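Start Stories How Things Work Make and Do For Grown-ups Search

Rerton Kids > How Things Work > Around the House > The Bedside Table

The Little Table That Stays Up All Night

by Thaís Macedo

Tonight, when you've brushed your teeth and somebody has told you for the second time to hop into bed, have a look at whatever is standing next to your pillow. It might be a chair, or a milk crate with a scarf over it, or a pile of books that has grown so tall it has started doing the job of a table. Or it might be a proper bedside table, with a drawer, and it's the proper ones I want to tell you about, although I'm very fond of the milk crates too.

I grew up with one that had belonged to my grandmother, and its drawer stuck. It stuck so badly in summer that I had to sit on the floor with both feet against the legs and pull as though I was in a tug of war, and then it would let go all at once and I'd end up on my back with a lapful of hair ties and old raffle tickets. In winter it opened beautifully! I thought for years that the table simply liked cold weather, and I was closer to right than you might think. But I'll come to that in a minute.

What is it for?

A bedside table has a very small job to do, but it does it at a difficult time, when the room is dark and you're half asleep. You wake up thirsty and your hand goes out, and you want the glass of water to be exactly where your hand is going. So the top of the table is usually about as high as the top of the mattress. If it were much higher you'd have to reach up and over (hello, spilt water), and if it were much lower you'd be hanging out of bed like a possum off a branch.

Try it yourself. Lie down, shut your eyes, and reach out sideways. Wherever your hand lands comfortably is where a table ought to be. My niece tried this when she was 134 centimetres tall and sleeping in the top bunk at the Nugroho Guesthouse, where of course there was no table at all, only air, and she ended up putting her book in a sock tied to the rail. I thought that was very sensible.

The people who make furniture have a word for how easily you can get to a thing. They call it reach. Kitchens are planned with reach in mind, and so are school desks, and so is the seat of a bus. Next time you can't get something down from a cupboard, you can announce that it is out of your reach and you'll be using the proper word.

Why are some of them round?

Most bedside tables are square or rectangular, like a box, and a box is the easiest shape to build. You cut flat pieces, you join them at the corners, and there you are. But some are round, and a round one is a good deal trickier. Wood likes to be flat and straight. To make a curve, you can bend thin sheets of it around a shape and glue them together in layers, so that when the glue is dry the curve stays put. Or you can cut the curve out of something thicker. Or you can make a curved body out of boards pressed from wood fibre, and cover it with a thin skin that has wood grain on it. That skin might be real wood, sliced very fine (it's called veneer, and you say it ven-EER), or it might be a printed one.

So why would anyone go to the trouble? Think about walking to the toilet in the middle of the night. A square table has corners, and a corner sits at just the right height to catch you on the hip or the knee. A round table has none. You might still bump it, but you'll slide off the side of it and carry on your way. Round tables are kind to small brothers and sisters for the same reason, the ones whose heads are about level with the top.

The trouble with round is that it doesn't fit snugly into the corner of a room. Push a round table into a corner as far as it will go and there's still a funny three-sided gap at the back where the walls meet, and I can tell you from experience that this gap eats pencils. It also gives cords somewhere to go, so it isn't wasted entirely.

How does the drawer know where to go?

Now for my favourite part, and if you only read one bit of this page I hope it's this one.

A drawer is a box without a lid that lives inside a bigger box. It has to come out when you pull and go back when you push, and it mustn't wander sideways or fall on your toes. In my grandmother's table it managed this in the old way, with wood sliding on wood. There was a strip of timber on each side, called a runner, and the drawer sat on the runners and rubbed along them. Every time two things rub together they slow each other down a little, and we call that friction. You can feel it if you press your palms together and rub them fast. The warm feeling is friction at work.

And do you remember my drawer sticking in summer? Our summers were the sticky kind, up near Sodgate, where the air is so full of water that the salt won't come out of the shaker. Wood drinks up some of that water from the air, and when it does it swells and gets a tiny bit fatter. A fatter drawer in a fatter table is a tight squeeze. Then the dry winter air would come along, the wood would shrink back again, and out slid the drawer as sweet as you like. My dad used to rub the runners with the stub of a candle, and the wax helped a lot.

Many newer drawers do it differently. On the side of the drawer there's a metal slide, and inside that slide are little steel balls, like very small marbles, all in a row. They're called ball bearings. When you pull, the metal parts don't scrape along each other, since the balls are rolling in between. Rolling is much easier than scraping! If you'd like to feel the difference, put a heavy book on a table and push it with one finger. Then put a handful of marbles under the book (on a tray, please, or you'll be finding marbles until June) and push it again.

Metal slides usually have a stop at the end as well, so the drawer comes out just so far and then says no. If you ever feel a drawer say no, please believe it.

Standing on its own feet

A table has to stand still, and that's harder than it sounds. Some bedside tables stand on a solid base that goes right down near the floor, and others stand on legs. When the legs lean outwards, we say they're splayed. Stand up for a moment with your feet together and ask someone to give your shoulder a gentle nudge. Now do it with your feet wide apart. Wobbly, and then not wobbly – and a table feels exactly the same about it.

Thin legs often have bars running between them, called braces, and these hold the legs in their places so they can't creep apart or twist. At the very bottom there's often a foot pad, which may be plastic or rubber or felt, and its work is to look after the floor. Without one, a metal leg can leave a scratch in a wooden board, and a scratch in a wooden board will be discussed by grown-ups for a very long time.

What about all the cords?

Years ago you'd find a candle on a bedside table. Then came the lamp, and the alarm clock with bells on top, and in some places a telephone with a curly cord. If you've never used one of those, the curls are there so that the cord can stretch when you lift the handset to your ear and spring back when you put it down, without lying about in a long loop waiting for someone's foot. You'll still meet them in hotel rooms, where you can ring the front desk and ask very politely for another pillow.

Down along the bottom of the wall there's generally a strip of wood called a skirting board (my Canadian cousins say baseboard), and it covers the place where the wall meets the floor. It also takes the knocks from vacuum cleaners and toy trucks, so the wall doesn't have to.

Drawer open, telephone on a tabletop, and a skirting board down by the floor:

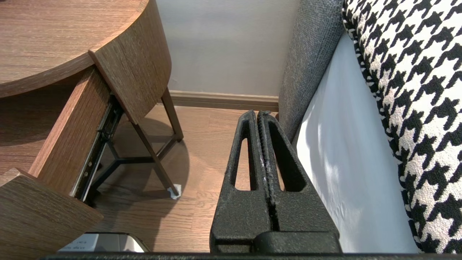
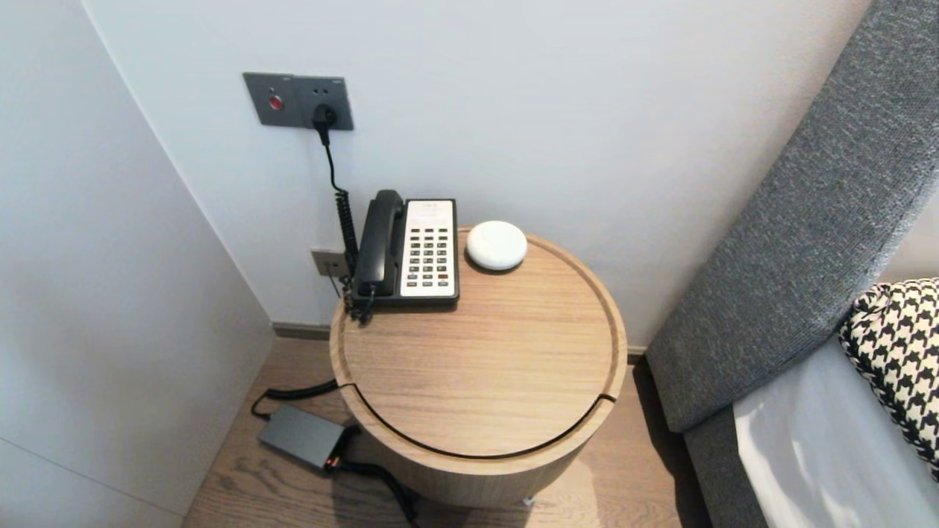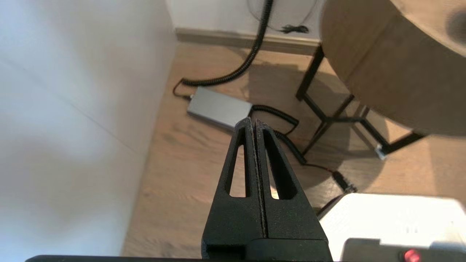
Something to try at home

Choose a drawer in your house, and ask first whether it's one you're allowed to poke about in. Open it slowly, with one hand, and listen. A wooden runner makes a long dry sort of sound, and a metal slide makes a low rumble, or hardly any noise at all. Then look along the side of the drawer with a torch and see if you can find out which kind you've got. Keep your fingers well away from the slide while anything is moving, as those narrow gaps can give a nasty pinch.

After that, you might like to draw a bedside table of your own, one that suits you and nobody else. My godson drew one he called the Flullero, with a shelf for library books, a hook for a dressing gown and a special shallow drawer for rocks. He was very firm that the rock drawer should be at the bottom, so the table wouldn't tip over when it was open, and I think a furniture maker would shake his hand. Heavy things do belong down low. If your drawing has labels on it, so much the better, and if you spell veneer correctly I'll be most impressed.

Comments (4)

marblesontray
We did the book and marbles with my two and it kept them busy the whole afternoon. They've now moved on to tins of tomatoes. Thank you Thaís!

Mrs P, Year 3
Read this aloud before lunch. Plenty of argument over whether a bunk bed should have a table up top. The sock idea won.

oldchippie
Good stuff. Soap works on wooden runners too if you haven't got a candle, but use a dry bar.

pippa aged 8
my drawer is the rumbly kind. it has balls in it. i am going to draw one with a place for my guinea pig's photo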